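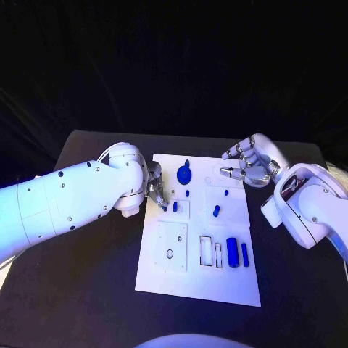
*Blue pegs on a white board, dark gray tabletop. Photo: Skirnorum*

**Skirnorum moves small-parts catalog to single numbering system**

2023-11-05 – Skirnorum, a distributor of pins, plugs, spacers and other small plastic and metal parts, will move its full catalog to one part numbering system in December. The change replaces the three systems now in use and applies to all orders placed through the web store, by email and at the Petrauskas trade counter.

The older systems date from before the purchase of Prikesell and Prendent, each of which kept its own numbers afterward. The same part could be listed under as many as three numbers, with stock counted separately under each. A buyer who searched for a Prikesell number could be told that a part was out of stock while the same part was on the shelf under a Prendent number.

The new part number has 7 characters. The first two give the part family, the next four give the size and material, and the last is a check character. The letters I and O are not used. Finish and color are no longer part of the number and are entered as a separate field on the order line.

"Most wrong shipments we looked at began with a typing error," said Ans De Bruijn, head of catalog at Skirnorum. "One digit off in the old Prendent list still gave a valid part. With the check character, the order form will stop and ask the buyer to correct the line."

During the work, 111 duplicate listings were found and merged. Where two merged listings had different prices, the lower price applies. Another 20 parts have been withdrawn. Remaining stock of the withdrawn parts can be ordered under the old numbers until it is sold, and no replacement will be offered.

Drawings have been redone for some 830 parts. Each drawing now shows inch and metric sizes, the tolerance for each size, and the material grade. Older Prikesell drawings gave the outside diameter without a tolerance. Customers who hold printed copies of those drawings should replace them with the current revision.

Old numbers will continue to work in the web store search box and will lead to the new listing. They will not be accepted in order files sent by email. Customers who send order files can request a cross-reference list from their account contact in spreadsheet or plain text form. Open orders will keep their old numbers through delivery, and both numbers will be printed on the packing slip.

Bag labels will change as stock is repacked. Bags with old labels will remain in circulation and hold the same parts.

"We are not recalling anything and we are not changing any part," said Gerrit Dewulf, operations manager at Petrauskas. "If a bag says Prikesell on it, use it. Just reorder with the new number."

Minimum order quantities, account terms and shipping rates are not affected.

**About Skirnorum**

Skirnorum supplies small plastic and metal parts to furniture makers, sign shops, schools and repair firms. The company runs a warehouse and trade counter at Petrauskas.

**Press contact**

Ans De Bruijn, Catalog Department, Skirnorum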